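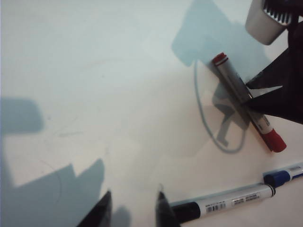
Grisdale Creek Watershed Project
Progress report, spring quarter

Short one this time, field season is on top of us.

Planting. Lower reach done in April, willow stakes and dogwood. 404 stakes in the ground by the end of the month. Survival looks decent so far on the east bank, poor on the west where the soil is mostly gravel and the deer come through. Will restake the west side in the fall instead of pouring more into it now. Cages ordered from Kettler, quoted 5 weeks, still waiting.

Culvert at Skotska Road. County signed off on the design in May after the second round of comments. They wanted a wider apron on the downstream side, so the drawings went back to the engineer and the cost went up a little. We can cover it out of contingency. Construction window is August only, because of the fish. If the permit slips past July we lose the year, so thats the thing we are watching most closely.

Water quality. Temperature loggers in at all the usual sites. The one below the Akau property quit in early May and we lost data until it was swapped out. Turbidity was high after the March storms and back to normal by April. Full tables go in the annual report, same format as last year.

Landowners. Akau easement is signed and recorded. Big one, it closes the gap between the two planted sections. Still talking to the family upstream, friendly but in no hurry. They want to keep a cattle crossing and we think that can work with fencing on both sides. More on this next quarter.

Outreach. Two school visits, one creek walk. Creek walk was rained on and people came anyway. Signs for the trailhead are at the printer, proof had the old logo on it, sent back.

Budget. Underspent on labor as the crew started late. Overspent on plant material, nursery prices went up between quote and delivery. Would like to move 7 percent from labor to materials, request form is attached seperately. Everything else on track. No change to the 2029 end date.

Next quarter: culvert permit, fencing bids, midsummer weeding on the lower reach, fall plant order in by August. Also need your answer on the budget move before the fencing bids close, please. Invoices to follow once the Kettler bill comes in.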